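Re: [presik-refurb] Dell desktops, memory question

Two slots next to each other on this board, with the white clips at the top ends. I had the side panel off at the bench, and these are both the Dell from the Foltudholm lot:
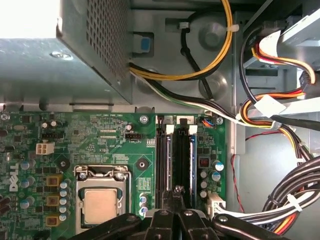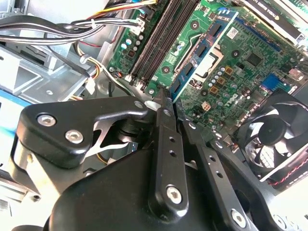 1. Slots

On March 13, 2023, the list was asked:

> We have 28 of the Dells to go through for Foltudholm.
> Do the memory modules all come out before testing, or
> only on the ones that fail? And does the Evham sheet
> still apply?

All of them. Open both clips fully and lift the module straight up. Put it in a bag marked with the case number. Mine is 116.

2. Cables

Leave the big 24-pin power plug in. The zip tie on that harness can stay too.

3. Sheet

Use the Hägglund sheet. The Evham one has no line for memory size.

I can take 2 more cases this week.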